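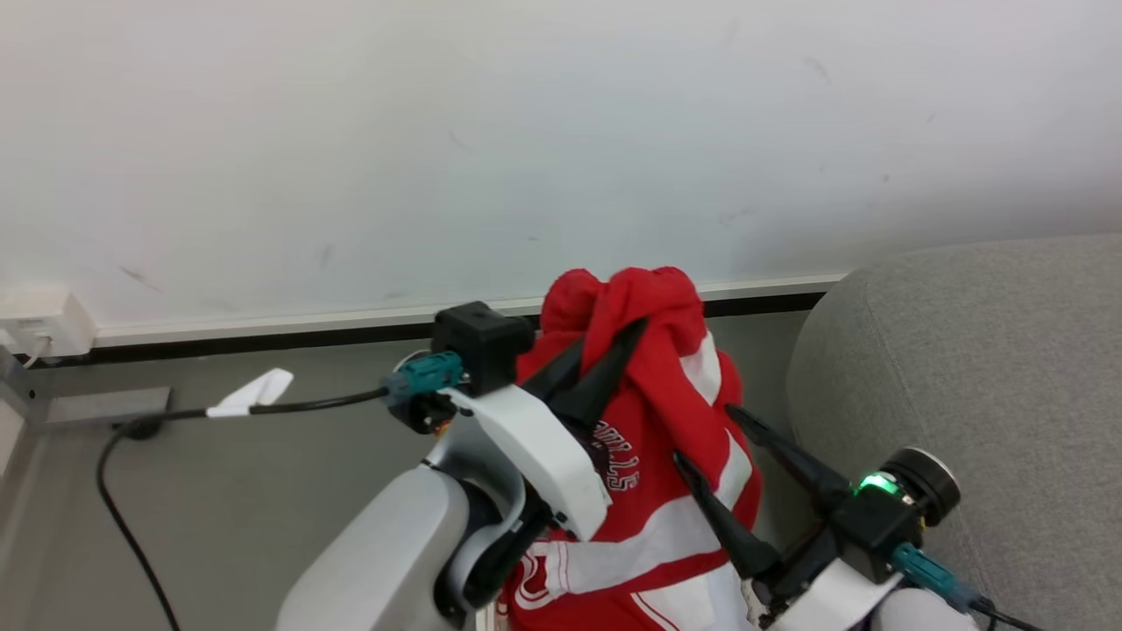

From: Ah-rin Chae
To: Vallolard Recreation League, Team Representatives
Date: 12th March
Subject: Re: Return and folding of team shirts

Dear Representatives,

Thank you to those who responded to Mr. Abubakari's message, quoted in part below. The Equipment Office has reviewed the replies and wishes to confirm the procedure for the end of the indoor season.

1. All shirts are to be returned washed and fully dry to the Grullville storeroom. Shirts returned damp will be sent back to the team.

2. Shirts are to be turned right side out before folding. Several teams asked whether lettered shirts should be left inside out after washing. They should be washed and dried inside out, and turned only when they are ready to fold.

3. Each shirt is to be laid face down on a flat surface, with the sleeves folded in across the back. The sides are then brought in to the width of the collar and the hem is folded up twice. The finished bundle should show the lettering on top, so that it can be read without opening the shirt.

4. Shirts are to be packed 12 to a box, in number order, with the lowest number at the top. Goalkeepers' shirts go in a separate box.

With regard to Mr. Song's question about hangers, the Office considered this option and does not recommend it. The rail in the storeroom is short, and the heavier shirts have stretched at the shoulders in past seasons.

Mr. Turcotte asked whether the red and white shirts may be washed together with other colors. They may not. Please use cold water for these and remove them from the machine promptly. Two sets had to be withdrawn last June after the red ran into the white panels.

The Office has 246 shirts on record and has so far received 71. Teams that have lost or damaged a shirt are asked to report it in writing with the shirt number. Replacements are ordered through Vellton, and orders placed late may not arrive before the outdoor season.

Respectfully,

Ah-rin Chae
Equipment Office
Vallolard Recreation League

On behalf of the Equipment Office, Kekeli Abubakari wrote:

> Dear Representatives,
>
> The Office has begun to receive shirts from the indoor season.
> A number of these arrived rolled or bunched in plastic bags, and
> it was necessary to open out each one in order to find the name
> and number. Almost 100 labels had to be written again as a result.
>
> Before a common method is adopted, we would be grateful to hear
> how your team currently folds and stores its shirts, and whether
> you would prefer boxes or hangers. Please reply to the list so
> that other teams may see your answer.
>
> Kekeli Abubakari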